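Does a Computer Really "Think"? Be Careful Who You Believe

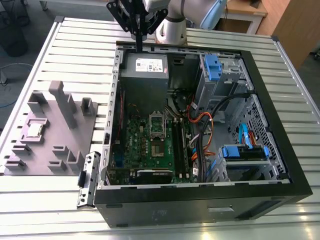

People say a computer has a brain, and you have probably heard it so often that it sounds like a plain fact. I don't trust it. Take the side panel off a desktop tower, lay the tower down, and look for anything that resembles a brain. You will find a gray box that handles the electricity, with a white label stuck on it, and a green board covered in small parts. Near the middle of the board is the socket where the processor goes. The processor is the piece people mean when they say "brain," and in this computer the socket is empty, with its metal holder flipped open. If that were a head, we would be worried.

So what does a processor do? It follows instructions. Add these two numbers. Is this number bigger than that one? Put the answer over there. Each step is so simple that you could do it with a pencil, though you would be very slow and you would want a snack. A processor does huge numbers of these steps every second, and that speed is what fools us.

Try it yourself. Add 331 to 2473. You should get 2804. Maybe you noticed that 1 and 3 are easy to add, or maybe you got bored, or thought about lunch. A computer adding the same numbers doesn't notice or get bored. It also doesn't know whether the numbers are sheep, dollars, or miles to Grandma's house.

What about memory?

Computer memory is another borrowed word that I would treat with suspicion. Your own memory changes things. You might remember a dog as bigger than it was, because you were small when you met it. The short-term memory in a computer, called RAM, comes on thin sticks that slide into long slots. It holds numbers exactly as they were put in, and when the power goes off, it forgets them. A different part, called the drive, keeps your files for later.

Who started this brain business?

It is older than you may think. In 1943, two scientists wrote a paper that described brain cells as if they were little switches, either on or off. It was a clever idea and it helped people design machines. But real brain cells are messier than that. They grow, get tired, and sit in a bath of chemicals. Comparing two things can be useful even when the two things are not the same, and grown-ups forget this all the time.

They forget it most when they are selling something. Suppose an ad says, "The new Barkero laptop thinks just like you!" Before you believe it, ask some rude questions. (Ask them politely.) What does it do, exactly? How did they test it? Did anybody check besides the company? If all you get back is the word "smart" said 6 different ways, keep your money in your pocket.

Could a machine ever really think? Some people who have studied this for years say yes, and others who have studied it just as long say no. Part of the trouble is that they don't agree on what thinking is. Until they do, I'm going to go on asking what they mean by the word, and you are welcome to ask too.

Words to know

Processor: the part that carries out instructions.
RAM: memory the computer uses while it is switched on.
Drive: the part that stores files when the power is off.
Socket: the place on the board where the processor fits.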